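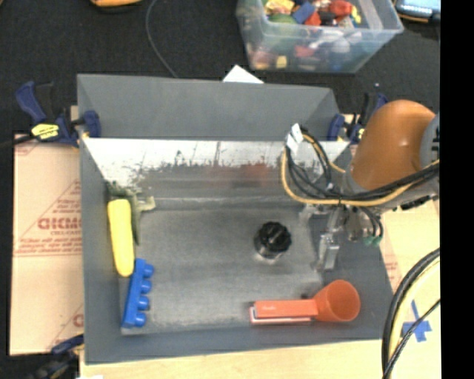 Bin station, Monday, arm at the right wall. Contents include the yellow toy, blue block, black knob, stapler and orange cup.

Notebook entry, Monday, December
Station: mixed-item bin, Basitz bench
Subject: tidying chores, clearing a bin of household and desk items

Purpose of the session. The Tronness work plan asks this laboratory for a written opinion on whether a single arm with a general-purpose gripper can take over the clearing of a mixed bin, as a person would do at the end of a day in a playroom, an office or a small shop. The present entry records the results of the session and the working opinion of the station. It is not the formal reply.

Conditions. The bin was clamped to the bench before the first run. The pick routine was the current Wokton release with no changes to the grasp settings. The operator was permitted to stop the arm but not to move any item by hand during a run. An item counted as cleared when it had been lifted over the wall and released in the receiving tub. An item dropped back into the bin and picked again within the same run counted as cleared, with a note in the log.

Results. The session comprised 90 pick attempts, of which 73 ended with the item in the receiving tub. The remainder were divided between empty closures, drops outside the tub and operator stops. Operator stops accounted for 3 of these, all of them at the left wall.

Notes by item.

Yellow toy. When it lies against the left wall, as it does in the picture, the gripper has room on one side only. The routine prefers to grasp across the narrow dimension and therefore attempts to place a finger between the toy and the wall. All three operator stops came from this. In the open middle of the bin the same toy was picked without difficulty.

Blue building block. Reliable when flat. When it rests on its side, the routine sometimes takes the studs for the edge of the body and closes too high. The block then turns in the fingers and is usually retained, but it arrives in the tub at an angle that cannot be predicted. This is acceptable for clearing and would not be acceptable for sorting or stacking.

Black knob. The ridge across the top gives a good hold if the fingers come down square to it. The shiny lower side continues to disturb the depth reading. Several empty closures were recorded here, and the log shows the target height was set too low in each case.

Stapler. Better than expected. The long flat arm offers a clear grasp and the weight was not a problem. It was noted that a grasp near one end allows the stapler to swing during the lift. The lift speed should be reduced for long items.

Orange cup. Lying on its side, the cup is best taken by the rim. When it touches the stapler, the two are frequently treated as one object, the colors being close. On one run both were lifted together and both reached the tub. The log entered this as a single success, and the entry was left uncorrected pending a ruling on how such cases are to be counted.

Crumpled item behind the toy. The shape changes with every contact, and no two attempts are comparable. It should be reported separately in the formal reply.

Comparison with hand work. A colleague from the Hnatiuk group cleared the same bin by hand in 40 seconds, including a pause to set the cup upright in the tub. The arm did not come near this figure in any run. Speed is a secondary matter for an unattended chore, and the work plan sets no limit on it. The station is more concerned with the need for an operator at the stop button. A chore that requires a person to stand and watch has not been taken off that person's hands.

Working opinion. The arm can clear most of a mixed bin under bench conditions. It cannot yet be relied upon to empty one. The last items to remain are generally those at the walls and in the corners, and they are the ones for which a person must be called. For a shop floor, where parts are known in advance and the bin can be shaped to suit them, the present performance may be enough for a supervised trial. For a home, where the contents change daily and the bin is whatever the family owns, the station would advise against any such claim at this stage.

Actions before the next session.
Add a push motion to bring items away from the wall before grasping.
Lower the lift speed for anything longer than the palm of the gripper.
Repeat the knob runs with the overhead lights dimmed and compare depth readings.
Obtain a ruling from Tronness on double picks.
Confirm that the clamps are checked before the first run and again after the midday break. The afternoon sheet has no entry for the second check.

The raw log is stored with the Basitz bench files under the station name. The afternoon runs are still to be copied across.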